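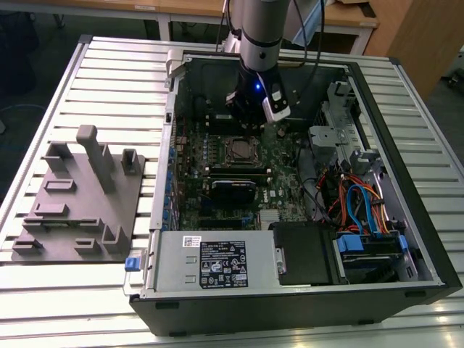
Strip-down cell, bay 7, arm over the open tower

benchmonkey_jo
OK so a few of you asked in the other thread what it's like since Graltine put the arm in at our place, so I'm giving it its own topic. I do desktop teardown at Tomdale, been on the benches a good while. We get towers in from offices, open them, strip them, and the good parts go for resale. We had 293 in from one insurer last month and I'd have done a fair chunk of those by hand in the old days (the old days being spring!).

What's changed for me: I used to do a whole machine, start to finish. Now I set them up, lay them on the bench, take the side off, and keep an eye on two cells at once. My wrists are loving it. My brain less so, I keep drifting off.

solder_and_toast
Two cells at once for the same money I assume?

benchmonkey_jo
Same money, yes. Lamisi Nyarko, our shift lead, has asked for a cell operator grade to be brought in and we're waiting to hear. She's been fair about it, she did a week on the cells herself before she put the request in.

kettleward
Playing the other side a bit – I'm at Haddad, similar trade, and ours has been good for us. I was dreading it. But we lost no one, and the lads who hated the benches got moved to testing, where they learn something. Teardown by hand all day is grim work, let's not get misty about it.

solder_and_toast
"We lost no one" so far. How many agency people did you have before and how many now?

kettleward
Fewer agency, I'll give you that. I was talking about permanent staff.

solder_and_toast
Well, agency people pay rent as well.

benchmonkey_jo
Both of you have a point I think. We had 2 agency on my line and neither was renewed in June. Management said volumes. Maybe it was volumes! I still message one of them and she's at Mivier now, packing.

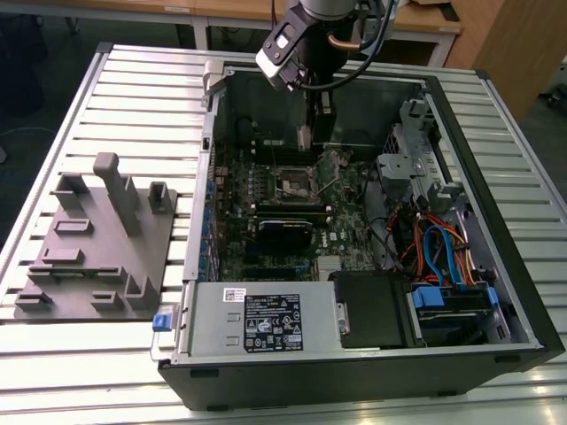 benchmonkey_jo
What I really wanted to talk about is the skill thing, because it bothers me more than the money. When you do a whole machine yourself you get a feel for it, you know by the sound of a latch if it's going to be a pig. The new starters don't get that, they come straight onto the cells. Take a tower like this one with the lever already up on the processor socket and nothing in it. I'd look at the bare socket for bent pins without thinking, that's just habit from doing it by hand. One of the new lads asked me what he was meant to be looking for, and fair play to him for asking, but it isn't on the cell sheet anywhere. So I've started writing my own notes. Four pages so far, mostly moaning.

old_molex
Write them up properly and get your name on them. I did that at my last place with the cable sorting, and when they regraded everyone it was the only bit of paper I had to wave at them.

kettleward
Seconded. Also ask for one day a week on the hand benches for the new ones. We do it, and output hardly moved.

solder_and_toast
Or they take the notes, load them into the next version and need one fewer of you. Sorry, but I've seen it done.

benchmonkey_jo
Cheery as ever, Toast. I'm going to do it anyway, I think. I'd rather the lad knew what he was looking at. Kettle, is your hand bench day written down somewhere or is it just a nice manager? Lamisi would want something to point at.

kettleward
Written down, it's in the training plan. I'll message you the wording when I'm off shift.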